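Blog > Gadgets and Grumbling > Can it do the dishes yet?

2020-11-19

Every year or so someone sends me a video of a robot folding a towel and asks if I'm ready to eat my words. This time it was Jitendra Rajput, who has been arguing with me over this since we shared an apartment and a sink. I watched it twice. The towel got folded. The video was also sped up, which you only find out from small gray type in the corner.

My position hasn't moved much. Machines are great at chores once you take the chore apart and rebuild it around the machine. A dishwasher doesn't wash dishes the way I do. It's a box that sprays hot water, and I do the hard part, loading the thing and scraping off the rice. Same with the robot vacuum I bought in October. I pick up the socks, the charger and the cat's toys so that it can have a nice clear floor to clean.

What I want is the loading and the scraping. Take one soft thing out of one deep pot and put it on a plate. My niece could do that when she was 4.
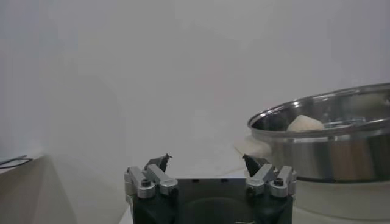

And that's before you get to grip. Squeeze too hard and you've ruined dinner, too soft and it drops back in. Shiny steel is supposed to be rough on cameras too, all those reflections, and kitchens are full of shiny steel. I don't doubt that smart people are working on it. I doubt the dates they put on it.

Jitendra says look at factories. Fine. He used to work at Proscombe, where they put in an arm to move parts from a bin to a tray. By his own account it did well as long as the parts came in the way it expected. When they came in tangled, a person walked over and untangled them. He tells this as a success story! I hear a story about a person untangling parts.

I'll give him this much: the hardware looks better than it did, and three years ago I wouldn't have bothered writing any of this down. But show me one at normal speed, in a kitchen it hasn't seen before, with last night's pots still in the sink and no cuts. Then let it run for a week. He has bet me dinner that I'll see it within two years. I've already told him which restaurant.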